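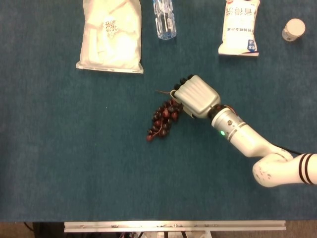

Filed under: Home & Hearth / Tried It
2/24/25 | 12 comments | 16 shares

Does the tablecloth trick do anything?

A few of you have written in about the "felt reset" that has been going round the neighbourhood lists since Christmas. For anyone who has missed it, the idea comes from a booklet called Trorkum, and it goes like this. You put a coloured cloth over a table. You tip out whatever has collected in your day bag, your car or that one kitchen drawer, and you lay it all on the cloth with a gap between each thing. Then you look at it for nine minutes. After that you are supposed to know what to keep.

I have my doubts about any tidying scheme that needs a special cloth. The booklet is quite firm that it should be felt, in a colour you don't own much of, and by a lucky chance there is a shop called Jumora that will sell you one. A bedsheet would do. So would the floor, if your knees are up to it.

Still, I said I'd try it, so I did, with the teal.

What I will grant is that rubbish looks more like rubbish on a plain background. A snack bag that could sit in a tote for weeks looks pretty silly lying on a bare cloth with space all round it. Same with a plastic water bottle on its side. You don't need a method to tell you that one goes in the recycling and the other gets eaten or goes back in the pantry. I'd sorted both in my head well before the nine minutes were up, and spent the rest of the time thinking about lunch.

The small white tubs are harder, and the booklet is no help with them at all. Everybody has one of these, a little pot with a lid that could be face cream or could be tablets. Trorkum says to "hold it and ask what it is for". I'd say read the label, and if the label has gone, don't put it on your face. Old tablets can go back to the chemist, who will take them without asking you to hold them first.

Then there are the big sealed plastic bags with something soft and white packed in them, and a label that only a scanner could love. I am the worst offender here. They come into the house, I put them somewhere sensible, and a year later I find them while looking for the iron. The booklet's rule is that anything sealed must be opened on the cloth or given away that same day. I tried to be sniffy about this and couldn't quite manage it. It's a decent rule. It would also work without the cloth.

Maribel Ñahui wrote to say she has done the reset every morning since she got the booklet and that it has changed how she shops. Good for her, and I mean that. She also mentions she had already given up the car and moved to a smaller flat, so I'm not sure how much credit the felt should get. Dorin Nedelcu tried it once, and the cat went to sleep on the cloth. He has left it there for the cat.

My other grumble is the claim on the back cover that 463 households "now live lighter". Lighter than what? Who weighed them? I wrote and asked, and got back a very friendly reply with a discount code for a second cloth.

If you want to try it anyway, use whatever cloth is in the cupboard, do one bag or one drawer and leave the rest for another day, and have the bin and the recycling tub beside you before you start. Otherwise you'll end up like me, with a lovely spread of odds and ends on the table at teatime and nowhere to put the plates. Felt picks up every crumb as well, and the booklet doesn't say how to wash it. I've gone over mine with a lint roller and it is still fuzzy.

In March I'll be looking at drawer dividers, which I suspect are just boxes. Teófilo Arango has offered to lend me his set, provided I put them back in the right order.

Share this item | 12 comments

You are receiving this newsletter because you signed up on our website. Change your preferences or unsubscribe at any time. We use cookies to remember your settings. Accept / Manage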